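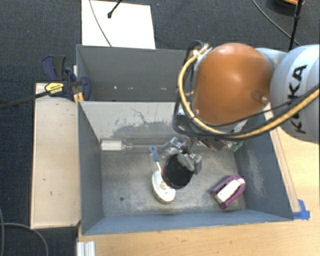
**Order picking** is the work of collecting goods from storage in a warehouse to fill a customer's order. It comes after receiving and putting away and before packing and shipping. The person who does it is usually called a picker, although some companies use the words selector or order filler. In many warehouses picking takes up more working hours than any other task.

An order may call for full pallets, full cases, or single items. The last of these, called piece picking or each picking, is common in mail-order and online retail, in pharmacies, and in spare-parts supply.

## Terms

A *pick list* is the document, on paper or on a screen, that tells the picker what to collect and where to find it. Each entry is a *line*. A line names one product and a quantity, so an order for six identical mugs and one teapot has two lines and seven pieces.

The *pick face* is the place from which a product is taken. It is normally at a height a standing person can reach. Extra stock of the same product is kept in *reserve*, often on the upper levels of the same rack, and moved down when the pick face runs low. This move is called replenishment. A *short pick* happens when the pick face holds fewer pieces than the list asks for.

## Methods

### Single-order picking

In single-order picking, also called discrete picking, one person collects everything for one order before starting the next. It needs little training and no sorting afterward. Its main cost is walking, as the picker may travel the length of the building for two or three small items. It is still the usual method in small stockrooms and for large or heavy orders.

### Batch picking

In batch picking, several orders are collected on the same trip. A picker may take all the pieces of one product at once and divide them later at a sorting table, or may push a cart with a separate container for each order and sort while picking. The second form is often called cluster picking.

### Zone picking

The warehouse is divided into zones, and each picker stays in one. When an order has lines in several zones, its container is handed from one zone to the next, or the parts are picked separately and brought together later. Passing the container along is known as pick and pass. Zones let pickers learn their own shelves well, but the work can pile up in a busy zone while a neighboring one is idle.

### Wave picking

Orders are released in groups, or waves, timed to match truck departures or shift changes. Wave picking can be combined with any of the methods above.

## Storage layout

Fast-selling products are usually placed near the packing area and between knee and shoulder height. Slow sellers are put farther away or higher up. Deciding where each product belongs is called slotting, and it has to be repeated as demand changes. A garden supplier's slotting plan for March will not suit the same building in September.

Products that look alike are often kept apart on purpose. Two sizes of the same bolt in adjoining bins are a well-known source of errors. Heavy goods are commonly placed early on the route so that they end up at the bottom of the cart.

Locations are labeled with a code, typically giving the aisle, the bay, the level, and the position. Some warehouses add check digits that the picker must read back or scan before the system accepts the pick.

## Routing

The simplest route is the S-shape, in which the picker walks the full length of every aisle that holds an item and skips the others. In the return method the picker enters and leaves each aisle from the same end. The midpoint method divides the aisles in half and serves each half from the nearer cross aisle. The shortest possible route can be worked out by computer, but pickers sometimes depart from it when it seems confusing or when an aisle is blocked.

## Equipment

Paper lists are cheap and remain in use. Handheld scanners confirm each pick by bar code. In voice picking, the worker wears a headset, hears the location and quantity, and speaks a confirmation, which leaves both hands free. Pick-to-light systems have a small lamp and display at each location. They are quick to learn but costly to install over a large area.

In goods-to-person systems the stock is brought to a fixed station by conveyors, carousels, or shuttles. This removes most of the walking.

## Accuracy and measurement

Output is normally given in lines per hour. Accuracy is the share of lines picked without error. The common errors are a wrong product, a wrong quantity, a missed line, and a damaged item.

An internal study at the Lindholm parts depot, written by Haf Pumphrey, compared paper lists with scanners over 36 shifts. The review covered 3,110 lines and found that most errors on paper were wrong quantities, while most errors with scanners were short picks that had not been reported. The depot later changed its quantity labels to show pack size in larger type.

## Working conditions

Picking involves walking, bending, reaching, and lifting for most of a shift. Back and shoulder strain are frequent complaints. Measures used to reduce them include height-adjustable carts, limits on case weight, cushioned flooring at fixed stations, and moving workers between tasks. Ekaette Nwachukwu, a warehouse trainer, has argued that rate targets should be set separately for each zone, as a single figure for a whole building penalizes those assigned to heavy goods.

## See also

- Bin (storage)
- Cross-docking
- Inventory control
- Packing slip
- Pallet rack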